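4. Lost Keys and Replacement Costs in Shared Housing

4.1 Setting and records

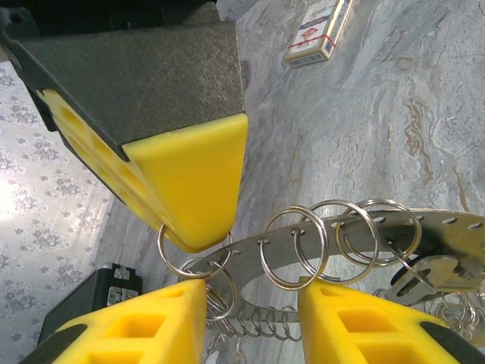 Key loss is one of the smaller costs of running a rental building, and it rarely gets its own line in the accounts. Most owners fold it into general maintenance. The Tiltstead building was unusual in this respect. Its management office kept a paper log of every key handed out, returned, copied or reported missing, and the log had been kept in the same format through two changes of manager. We were given access to the full set of pages in August and entered them by hand.

The building has 90 units, all of them furnished and rented by the room or by the unit on leases of three months or longer. Each tenant receives a unit key and a front door key. Tenants who pay for storage receive a third key for the basement cage. The office keeps one spare of each unit key in a locked cabinet, and a second spare is held off site by Urance, the firm that handles after-hours calls.

The log contains 196 reports of a missing key. We use the word "report" with some care. A report was written down when a tenant came to the office or called the after-hours line and said that a key could not be found. It does not mean the key was never found again. Where a key turned up later, the clerk usually wrote "found" next to the original line, but the date was left out so often that we did not try to measure how long keys stayed missing.

4.2 Coding of the reports

Both authors read each report and gave it one of three codes: lost outside the building, lost inside the building, or unknown. A key left in a taxi or at a workplace was coded as outside. A key dropped in the laundry room, the stairwell or the tenant's own unit was coded as inside. Anything else was unknown, including the many lines that read only "lost key, new one issued."

Moon coded the first half of the log and Chiang the second, and each then checked the other's work. Disagreements were settled by talking them over. Most of them concerned the front steps and the parking lot, which Chiang had first treated as part of the building and Moon had not. We settled on treating both as outside, on the grounds that a key dropped there could be picked up by someone who did not live in the building. This choice matters for the lock changes discussed in Section 4.4.

Figure 3. Split key ring held in a gripper with yellow-padded fingers.

4.3 How keys were carried

The log has a column headed "with," where the clerk wrote down what else was on the ring. The column was meant to help identify keys that were handed in, and it was filled in unevenly. Even so, it gives a rough picture of how tenants carried their keys. Some kept the unit key and the front door key together on the ring supplied by the office. Others moved them to a ring of their own along with car keys and mailbox keys. A smaller group kept the front door key separate, often in a wallet or a phone case.

Tenants in the last group came back more often for a front door key alone. Tenants who kept everything together lost everything together, and their reports were more expensive to settle. We cannot say which habit leads to fewer losses overall, because the log tells us nothing about tenants who never reported a missing key. A survey of current tenants would answer this, and we hope to carry one out at a second building.

Labels are a separate matter. Until the second manager took over, the office stamped the unit number on each key. The practice was dropped after an insurance review, and keys were then marked with a code that only the office could match to a unit. Clerks' notes suggest that fewer keys were handed back by strangers after the change -- or at least that fewer were written down as handed back. We treat this as an impression only.

4.4 What the office paid for

A missing key led to one of two outcomes. In the first, the office cut a new key from its own spare and charged the tenant a flat fee. In the second, the lock cylinder was replaced by a locksmith from Endgate and all keys to that unit were reissued. The written policy called for a new cylinder whenever a key was lost outside the building with anything attached that showed the address. In practice the decision was made at the counter, and the log shows that tenants who asked for a new cylinder usually got one.

The fee charged for a new key covered the blank and the clerk's time. It did not cover the locksmith. Under the older leases, the cost of a cylinder was shared between owner and tenant, but the later leases say nothing on the point, and the office stopped trying to collect. Front door keys are harder still to account for. The front door cylinder was never changed during the period of the log, although front door keys make up a large share of the reports.

The owner considered an electronic entry system sold by Kwak and asked for a quote. The cost of fitting the front door alone was acceptable, but the unit doors would have needed new hardware as well, and the plan was put off. The manager told us that it would come up again when the hallway doors were due for replacement. Until then, the office has gone back to buying blanks by the box and has added a line to the move-in sheet asking tenants how many keys they were given -- a question the older sheets had left to memory.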